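Search this site
Type and press enter

Bagels at home, again

September 19, 2024 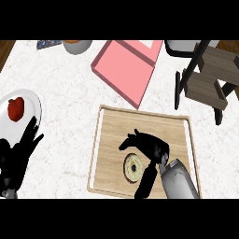

A bagel on a wooden tray.

I stopped buying bagels in April, when the shop at the end of our road put the price of a plain one up for the second time since Christmas. I had made them once before, years ago, and they came out like rolls with a dent in the middle. This time I kept at it, and I've made a batch most weekends since.

The recipe I use now came from Simin Alipour, who I used to share an allotment with. She wrote it on the back of a seed packet. It is strong white flour, water, salt, a little sugar and 3 grams of dried yeast, which looks like too little and isn't. The dough is stiff. If you are used to bread dough you will want to add more water, and you should leave it alone. I knead by hand and it takes me a good long while. My old Flirner mixer couldn't cope with it and started to smell of hot dust, so that has gone back in the cupboard.

I shape them in the evening. There are two ways to do it. You can roll a rope and join the ends round your hand, or you can make a ball and push a thumb through it. I went with ropes for months because every book I own says to. The joins kept coming apart in the water. Now I do the thumb method and stretch the hole wider than seems sensible, as it closes up a lot overnight and more in the oven. Mine still close up sometimes. They taste the same.

Then they go in the fridge on a floured tray, covered, until morning. I skipped this step a few times when I was in a hurry and the crust was dull and pale, so I don't skip it now.

In the morning I boil a wide pan of water with a spoonful of malt extract. The health food shop sells it under the name Mestesska, in a jar with a lid that never comes off cleanly. Honey works too but browns faster. Each bagel gets 40 seconds on one side and the same on the other. I tried 60 and preferred the shorter time, although my brother-in-law liked the chewier ones and took the rest home.

Straight from the water to the oven, as hot as it will go. Ours is a Plellanix that came with the house and runs cool at the back, so I turn the tray halfway through. The handbook says not to open the door during baking. I open it.

Seeds I have more or less given up on. They go everywhere, and most of them are on the worktop by the time you sit down. If I do want them, I press the wet bagel into a saucer of sesame before it goes on the tray.

They are best the same day. The next day they need toasting, and after that I slice whatever is left and freeze it. Slice before you freeze. I have bent a decent knife learning that.

A reader asked about flour. I buy Heydari strong white in the big bag, and the supermarket's own works nearly as well. I haven't tried wholemeal beyond one batch, which was heavy, and the dog got some of it.

Next I want to try onion ones, if I can stop the onion burning.

12 comments
Shared 3 times

Recent posts
Clearing out the freezer
Which bread knife I use
Soup for a cold kitchen
Runner beans, too many of them
Notes on a cheap toaster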